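The Last Inch: Teaching an Arm to Plug In a Lamp
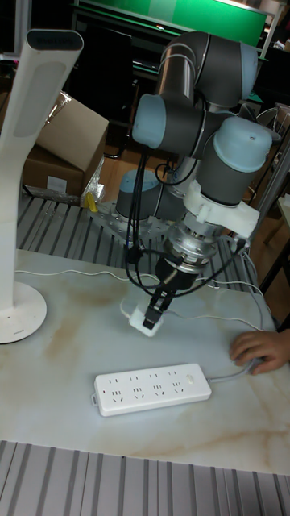
Vol. 15, No. 2 | Page 74

The plug is the easy part to find. A white plug on a white table sounds like a vision problem, and for most of May it was treated as one at Budasbridge, where Hwa-young Seo runs the manipulation software group. Her team retrained the detector on 347 labeled views, with the lamp and the power strip moved between them. The detector got better. The plug still missed the socket.

"We were fixing the wrong layer," Seo says. "The camera knew where the strip was. The planner didn't know how the plug was sitting in the fingers."

Two parallel fingers can hold a small plug at a slight angle, and the prongs then point somewhere other than where the arm thinks they do. The group's planner, Ki, used to assume that the grip was square. It now carries the plug's tilt as an estimate and updates it right up to contact. If the estimate is poor, Ki stops above the strip and asks for another look.

After contact, the camera counts for little. The fingers hide most of the socket, so a separate controller called Prellum takes over. It lowers the plug with light pressure and moves it in a small spiral, reading the forces at the wrist. A sharp rise in side force means a prong has met the edge of an opening. Prellum then tilts the wrist toward upright and pushes.

The cord caused its own trouble. A thin cable pulls on the plug as the arm moves, and early versions read that pull as contact. Mal-soon So, who wrote most of Prellum, added a short pause above the strip. The controller records the pull during the pause and subtracts it from later readings.

"It's a crude fix," So says. "The pull changes when the cord drags on something. I'd like a proper cable model, but that is slow to run."

Logs from every attempt go into Zindix, the group's replay tool, which lines up camera images, planned paths and force readings on one timeline. Seo's engineers spend more of the day there than at the table. A failed attempt can be rerun with new settings up to the moment of contact — past that point the replay is only a guess, and they go back to the arm.

The next version of Ki will choose between openings on the strip. At present an engineer picks one by hand before the run starts.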